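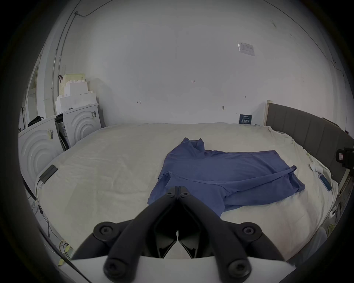 Mundau Small Grants Records

README for grants.csv and groups.csv

These two files list the grants paid by the Mundau Community Fund to local clubs, playgroups, lunch clubs and other small charities. They were typed up from the paper award letters by Meenakshi Bisht and checked against the bank statements by Jad Najjar. Please read the section on missing values before adding anything up.

Contents

grants.csv has one row per grant, 247 rows and 13 columns. groups.csv has one row per group that has ever been paid. The two are joined on group_id. Both are comma-separated, UTF-8, with a header row.

Main columns in grants.csv

grant_id: number from the award letter. Not in date order.
group_id: matches groups.csv.
area: one of 16 areas, using the old Mundau boundaries. Leriten is counted as a single area, including the houses across the river.
purpose: short text, in the words of the application where possible.
asked: amount applied for, in pounds.
paid: amount paid, in pounds. The limit for a single grant is 1000.
match: yes if the group had to raise a share itself.
report: yes, no or late.

The remaining columns are for internal use and are explained in columns.txt.

Missing values

A blank in "paid" means the letter was found but the payment could not be traced. It does not mean nothing was paid. A zero means the group handed the grant back. Blank "asked" values mostly come from the early rounds, when the form had no box for it.

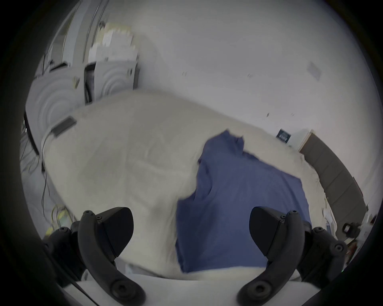

Leriten, May

Changes in this version

Makolari Youth Band and Makolari Band were listed as two groups and are now one. Their old group_id is kept in the column old_id. Spelling of village names has been made the same throughout. Thanks to Beathag Menzies for going through the purpose column and taking out the names of families and children.

Rows for the hardship payments have been removed altogether. These went to households and should not have been in a public file. If you have an earlier copy, please delete it.
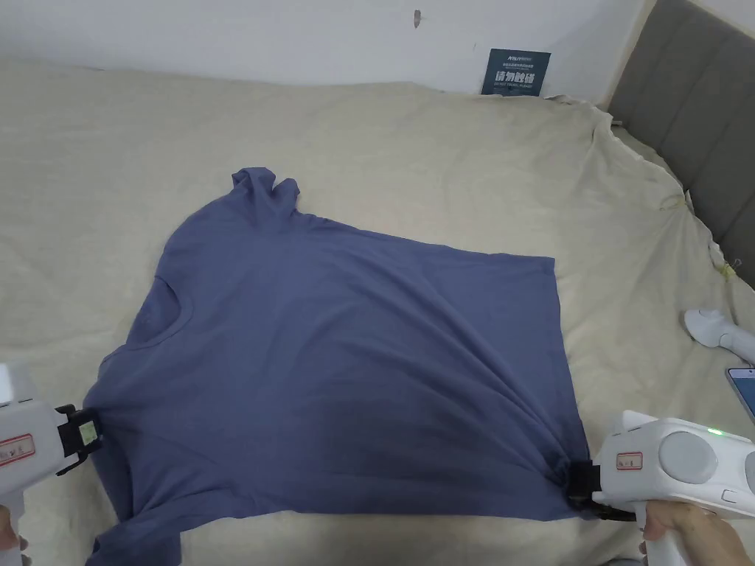
The totals in the printed yearly report will therefore be higher than the totals you get from grants.csv.

Use

You may copy and share the files. Please say where they came from. Do not use the contact details in groups.csv for mailing lists.

Corrections

Send these to Chenxi Wei at the fund office with the grant_id and a copy of the letter if you have one.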